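Suture practice at Tully

The skills room at Tully has new tissue pads for suture practice, ordered through Endeck. Each one has a straight incision to close with black thread.

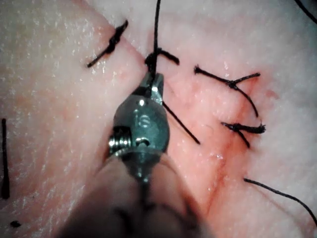 Book a bench for 27 minutes or longer — short slots leave little time for tying. Keep the tails tidy and trim them before you move on.
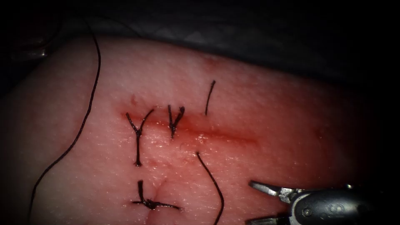 Used pads go in the tray by the sink. The next order is in December, so please tell the desk if stocks run low.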